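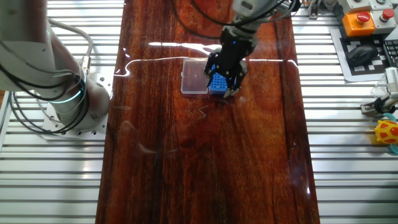
The gripper on a blue tube rack at the Wullus bench, with the second arm at left.

Tube rack recordings pass the halfway mark

The Wullus bench has now recorded more than half of the 500 examples planned for the tube rack task. Each example is a person guiding the arm through one pick and one place, start to finish, while the fixed camera and the joint readings are saved together.

Ognjen Janevski, who runs the bench, has set the pace at 36 examples a day. Operators swap after every 50 so that the set doesn't lean too heavily on one person's habits. Some people come in high and drop straight down, others slide in from the side, and the model needs to see both.

The rack and the clear plastic box are moved to new spots on the board between examples. The glossy wood was kept on purpose. Glare gave the first model trouble, and Carkodura, who will use the finished set, have shiny counters in their own labs.

Failed grasps are kept as well, but they are labelled and stored in their own folder. Please don't delete them – Lazarević is using them for a separate study on recovery.

A reminder to anyone booking time: run the calibration check before your first example, and write your initials in the log. There were 2 sessions last month with no initials, and both had to be set aside.

Recording continues until June. The next task will be tube caps, using the same board. To book a slot, see the sign-up sheet on the Ditotis shared drive.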